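9:40 pm, July
posted by the Medina creek lady

Okay, feet up, sunburned, and I have thoughts about the Prellside science rally. Thread, sorry in advance.

I almost didn't go. It's 37 miles from Medina and my car has been making a noise. But the state wants to cut the stream monitoring money, and I've been dipping bottles in that creek for 20 months now, so I figured I could stand on some courthouse steps for an afternoon.

Turnout was better than I expected! Almost 30 people from our watershed group alone, plus a whole busload from Kutberg with matching green hats (jealous). Lots of kids. Lots of strollers. One very patient beagle in a lab coat.

Best sign: "MY NITRATES ARE YOUR NITRATES." Second best was a little girl with just a drawing of a mayfly and the word PLEASE. I teared up a bit, I'll admit it.
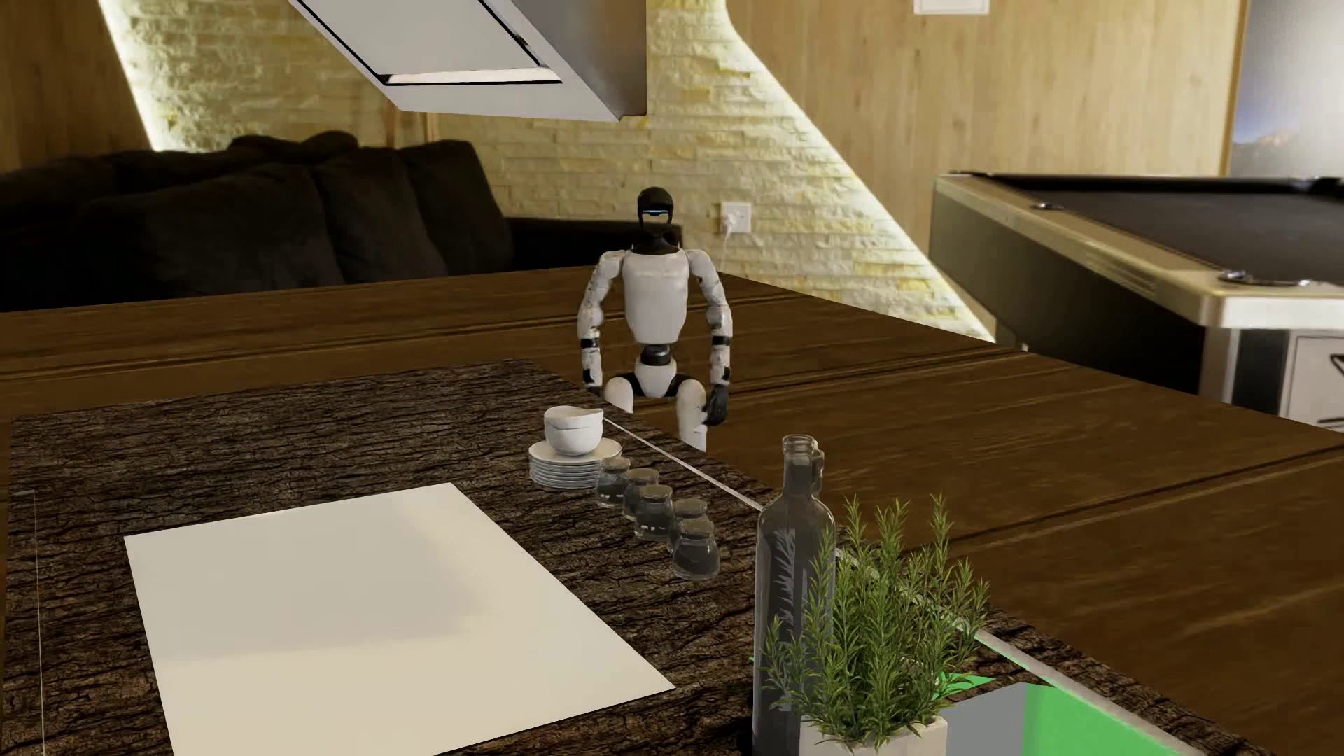
The speeches were a mixed bag. The well water one was great, short and angry and full of real numbers. Then somebody talked about "innovation" for what felt like a week and never once said the word water. I'm all for shiny stuff, I could look at a white and black robot with a glowing blue light bar across its face all day long. But the bill on the table is about sample bottles and lab fees and gas for the van, and I wish more of the folks at the mic had stuck to that.

What the cut would do, as far as I can tell from reading the thing twice: our creek goes from monthly testing to 2 times a year. You can miss a whole algae bloom that way. We caught last summer's because we happened to be out there that week.

If you live anywhere along the Zistel, please call your state rep. Mine had a real human answering the phone and it took less time than making toast. Say the name of your creek, they write it down.

Also, to the person who handed me half a peach and a folding chair around the second hour, I love you, and I still have your chair. It's the blue one with the ripped cup holder. Message me and I'll bring it to the next sampling morning.

Contact | © Medina creek lady | Back to top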